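Urquijo Tenants' Association
Friday post, 2018-05-18. The subject this week is subletting, and what the revised guidance asks of members who wish to let a room. Posts follow in order. Please read to the end before writing to the office.

1/ A member who holds a tenancy in their own name may, in most cases, take in a lodger. A lodger shares the kitchen or bathroom with the tenant and has no separate front door. A subtenant has a part of the home to themselves. The two are treated differently, and the difference matters if matters go wrong.

2/ Written permission from the landlord should be obtained before a subtenant moves in. Permission given over the telephone is difficult to prove. Members are advised to write, to keep a copy, and to note the date on which the letter was sent. 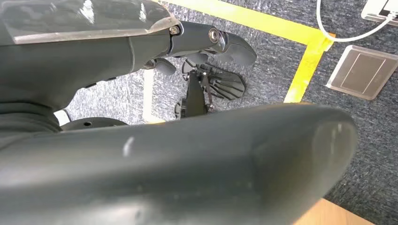 Dark grey arm with a glossy cover panel. Photo: Odair Figueiredo

3/ The landlord should be given the name of the person moving in, the room to be used and the intended length of stay. A reply may take 30 days. Members should not accept money, including a deposit, until the reply has arrived.

4/ We are asked most often about rent. A tenant may charge a lodger a fair share of the household costs. Gas, electricity and water may be included in one sum or billed apart, but the agreement must say which. "Bills to be discussed" is not an agreement, and we have seen a good number of disputes begin with those four words.

5/ Maite Nieto, of our advice desk, has prepared a model lodger agreement. It covers rent, notice, keys, guests, laundry and the use of the fridge. Members may change any clause, provided both parties initial the change. Paper copies are held at the Firkus Street office.
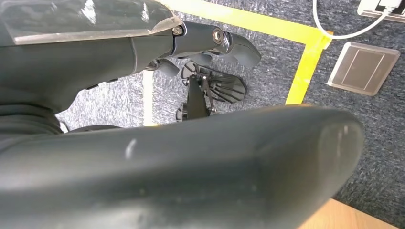

6/ On notice: where rent is paid weekly, we suggest no less than one week on either side. Where it is paid monthly, one month. The period should be written down even between friends, and particularly between relatives.

7/ Members who receive help with their housing costs must report a new lodger to the office that pays it. A late report can lead to a demand for repayment. Konrad Makowska is able to help with the form by appointment.

8/ An inventory protects both sides. List the furniture in the room, its condition and any marks on the walls or carpet. Both parties should sign each page. Viorica Karagiannis has asked us to add that mattresses are the item most frequently left off the list.
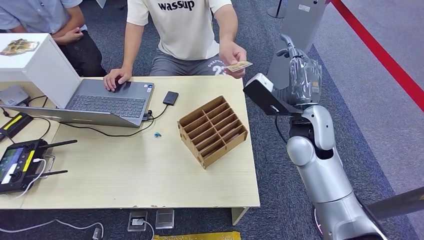 Reading time: 3 min

9/ Contents insurance should be checked before anyone moves in. Certain policies exclude theft by a person living in the home with the policyholder's consent. A lodger's own belongings are seldom covered by the tenant's policy, and the lodger should be told so plainly.

10/ The wording of post 2 replaces that in our leaflet of last spring, which suggested that a conversation with the housing officer was sufficient. Members holding the old leaflet, reference 3528, are asked to discard it.

11/ Questions may be left at the Firkus Street desk or sent by post, marked for the attention of Maximiliano Pastor. Please give your address and the name of your landlord. Replies are sent within 8 working days. The desk is closed on the last Monday of May.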